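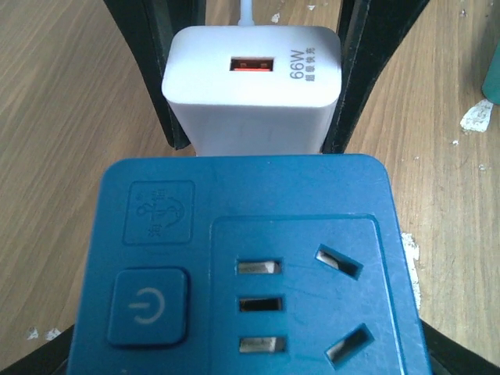 Wrist view: charger between the fingers, blue strip in front of it.

Teaching an arm to plug in a charger by recording it coming out

Plugging things in is my favorite manipulation task. It looks like nothing, and then you spend a month on it. The plug has to arrive at the right spot, at the right angle, with enough push to seat the prongs and not so much that the charger twists in the grip. A person driving the arm by hand finds this hard too, so the demonstrations you collect are full of hunting, backing off and second tries, and the policy happily learns all of that.

Pulling a plug out is easy. Almost anyone can do it on the first go. So record the pulls, flip them in time, and train on the flipped version. Reversed recordings have been used in assembly work for a long while, and what I want to share is the version we settled on in the Juster project at Hirkum, with the small fixes that made it work on a cheap power strip and an ordinary wall charger. Narayanan Iyengar worked out the contact trimming in step 4, and it made a bigger difference than anything I did to the network.

What you need

An arm with a parallel gripper and a camera at the wrist. A way to move the arm by hand or by teleop. Joint and gripper logging with timestamps you trust. One charger, one power strip, and a table you don't mind scratching. Electrical power you do NOT need: keep the strip disconnected from the wall for the whole procedure, training and testing both. The robot has no use for live outlets and neither do you.

I use Bakden for recording and Thongsuk for training, and the setting names below come from those two, but any recorder and any behavior cloning code will do.

Step 1. Look at your socket before you touch the arm

Combination sockets deserve a good stare. Ours has five slots in one panel: a column of three straight ones on one side and two slanted ones on the other, set at opposing diagonals. A policy can get very confused about which slots belong together. Decide which ones your plug goes into, write it down, and use the same ones in every recording. If you want the robot to handle both kinds of plug later, train them as separate goals. I mixed them once and got an arm that aimed for the middle, beautifully and consistently.

Also look at what the wrist camera will see during the last bit of the motion. With a bulky charger the prongs are hidden by the housing for most of the approach, and the policy has to go by the edges of the charger against the edges of the panel. Strong visual landmarks help a lot here. An orange-red USB port on a white block is wonderful for this. So is the button on the strip, or a logo, even one molded in the same color as the housing, as long as your light comes from a side that gives it a shadow.

Step 2. Seat the plug by hand

Push the charger all the way in with your own fingers. Then bring the gripper around it, close it gently, and save that pose as the seated pose. Everything else is measured from here, so take your time.

Check the grip by wiggling the charger. If it rocks between the fingers, open, shift the gripper toward the middle of the housing, and close again. A rounded housing will rotate if you hold it too near a curved corner, and the rotation is hard to spot in video until you know to look for it. I watch the printed text on the charger. If the 66W on ours changes its slant between the start and end of a pull, the block has turned in the grip and I throw the recording out.

Step 3. Record the pulls

Start logging, wait a beat, pull straight out until the prongs are clear, and then wander off to a random spot over the table. The wandering matters! Flipped in time, it becomes the approach, and you want approaches from everywhere. We marked 14 end spots with tape and cycled through them, adding a bit of sloppiness each time.

Tips from doing this far too often:

Pull slowly at first. The first moments out of the socket turn into the last moments of insertion, and those are the frames you care about most.

Vary the tilt once you are clear of the socket, never before. A tilt while the prongs are still inside teaches the arm to lever its way in.

Move the strip between recordings. Slide it, turn it a little, put it on a different patch of table. We have a worn wooden top with flakes of white on it, and my first policy learned one of those flakes as a landmark. It worked like a charm until I slid the strip over.

Reseat the plug by hand every time. Yes, it gets boring. Put some music on.

We trained our first decent policy on 80 pulls. The final set has 224, and most of the extra ones are from strip positions where the first policy did badly.

Step 4. Trim the contact frames

If you flip the raw recording and train on it, you get an arm that reaches the socket and then stops, with the prongs resting on the plastic. I saw this for weeks and blamed the camera.

The trouble is friction. During a pull, the arm's commanded position runs a little ahead of where the arm really is, in the outward direction, all the way until the prongs let go. Flip that in time and the commands still say "outward" while the arm is supposed to be pushing in. The images are right and the actions are wrong.

Narayanan's fix has two parts. First, for every frame where the plug is in contact, drop the commanded positions and rebuild the actions from the measured positions, read backward. Second, add a small inward offset to those rebuilt actions, so that the controller has something to push with. In Bakden the setting is called contact_lead. Start with a tiny value and raise it until the plug seats and the charger stays put in the grip. If the block starts sliding back through the fingers, you have gone too far.

To find the contact frames, look for the point in each pull where the gap between commanded and measured position suddenly shrinks. It is a lovely clear drop on most recordings. On the few where it isn't, scrub through by hand and mark it yourself.

Step 5. Flip and check by replay

Reverse the order of the images and states, rebuild the actions as above, and then, before training anything, play one flipped recording back on the arm with no policy at all. Put the strip exactly where it was, close the gripper on the charger in the recorded grip, and let it run with your hand on the stop button.

If open-loop replay seats the plug, your data is sound. If it doesn't, no amount of training will rescue it -- go back to step 4. I replay a handful from each collection session. A session where the strip crept along the table shows up right away.

Watch the cable too. A charger with its lead attached drags differently going in than coming out, and a lead that swings across the camera will look strange in reverse. We run ours up and away behind the charger, with slack, so it does the same thing in both directions.

Step 6. Train

Nothing exotic here, which I find delightful. Plain behavior cloning with short action chunks, wrist images plus the arm state. Turn off any image flipping in your augmentation, as a mirrored socket is a different socket. Color jitter is fine. Small shifts of the image are fine during the approach, but we switch them off for the contact frames, where a slight shift means a missed slot.

Give the contact frames extra weight. They are a small part of each recording and the loss will barely notice them otherwise.

Leave the absolute arm position out of the input if you can, and use positions relative to the start of the run. With absolute positions the policy memorizes where on the table the strip tends to sit.

Step 7. Test from bad starts

Start the arm off to one side. Start it tilted. Start it with the charger a touch low in the grip. Nudge the strip while it is moving (gently, and with someone at the stop button). The flipped data covers a wide fan of approaches, so recovery from a nudge in free space comes almost for free, and it is great fun to watch.

Where it still struggles is a near miss. Pulls never contain a frame where the prongs are on the plastic next to the slots, so the policy has never seen that and will lean on it. Our patch is crude: if the measured position stalls short of the seated pose while the command keeps going, lift the arm, add a small random shift, and hand control back to the policy. In our tests around five tries has been the most it needed before the plug dropped in.

If you would like something more principled, record a few forward demonstrations of near misses only and mix them in. I started on that in February and the early runs look promising, though I have only tried it with the one charger so far. Taller blocks and plugs with a stiff lead are next on the bench.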